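Fikedmont Owners' Help Pages
Cars and Driving > Gearbox and Clutch

Clutch pedal heavy after long motorway run - Bailly estate, 2-litre diesel

Posted by Nerkden_Estate

I should be grateful for advice regarding my Bailly estate, which has covered 139,000 miles. Following any long motorway journey the clutch pedal becomes noticeably heavier, and the biting point moves towards the top of its travel. After the car has stood overnight the pedal is normal again. The fluid was replaced in June by a garage in Lustcombe, which charged £42 and reported no leaks. There is no slip in any gear, including when towing. Is a complete clutch now required, or should the hydraulic parts be examined first?

Replies

gearwise

A heavy pedal usually means the clutch is worn. Replace it, and the flywheel at the same time. I paid £347 for the parts alone.
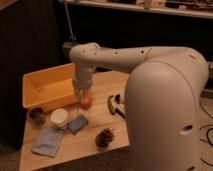
Reply by: Lustcombe Motorist | Member | 8/26/21

The previous reply may prove correct, but I would advise against ordering parts at this stage. A worn clutch does commonly produce a heavy pedal and a high biting point. It would not normally recover overnight, however, and the change you describe with heat suggests that the hydraulic side should be checked first.

Please ask the garage to inspect the master cylinder and the flexible hose to the gearbox. A hose that has swollen internally can restrict the return of fluid, and the pedal may then feel different once the engine bay is fully warm. The release bearing should also be considered - a rumble that changes as the pedal is pressed would point in that direction.

Should the garage find no fault with these items, the gearbox will have to be removed for inspection. Kindly request a written quotation beforehand, with the flywheel priced separately.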